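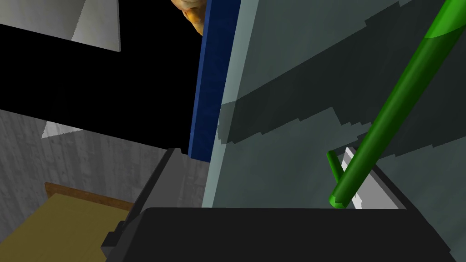 Page last changed: March 5, 2023

Randomizing a wrist camera without ruining your week

You have a policy that works in simulation and falls over on the bench. Someone has told you to randomize the visuals. Someone is right, though they probably left before the hard part.

The notes below cover how we do it in Stellwood, our in-house simulator, for the view from the gripper. Corrado Cirillo wrote the first version of the script in December and I have been apologizing to it ever since.

Before you start

You need a scene that loads, a camera fixed to the wrist, and a baseline policy trained with no randomization at all. Do not skip the baseline. Without it you will have a number and no idea whether to be pleased.

Step 1. Freeze the gripper

Leave the fingers and the palm alone for the first pass. They sit in the same part of every image, and the policy leans on them to work out where it is. I once let the script repaint them along with everything else and got 845 episodes of a robot that had lost track of its own hand.

Step 2. Randomize colors, one group at a time

Start with the background surfaces, then the objects. Draw a new set at the start of each episode and hold it until the end. Changing colors mid-episode is a fine way to train a robot for a disco.

Step 3. Look at your shadows

Low shadow map resolution gives you stair-stepped edges, like the dark bands across the pale panel at the top of this page. A network will happily learn those steps as a landmark. Either raise the resolution or vary it between episodes. We vary it, because we own one graphics card and it is tired.

Step 4. Keep the ugly views

From the wrist, a lot of images come out mostly black, with part of something large hanging into a corner. The urge to filter them out is strong. Resist it.
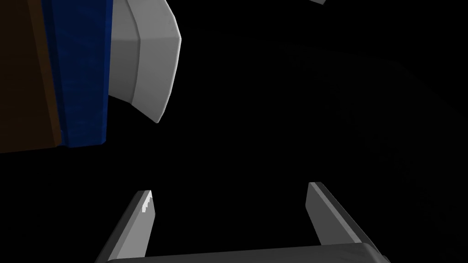

Source: Stellwood simulator render, Dean Ashworth

With the fingers open and nothing between them, a view like this one gives the policy very little to go on, and it still has to pick an action. When we filtered such images out of training, the arm did well until it met one, then wandered off.

Step 5. Train and compare

Render 2,000 episodes, train with the same settings as your baseline, and run both policies on 100 held-out scenes. Use the same seeds for both. If you change the learning rate at this point, go back and read this step again, slowly.

Known problems

The loader ignores any seed above 326 and quietly reuses the first one. Corrado calls this a safety feature. Until he fixes it, keep your seeds below that and write them down somewhere other than the terminal window.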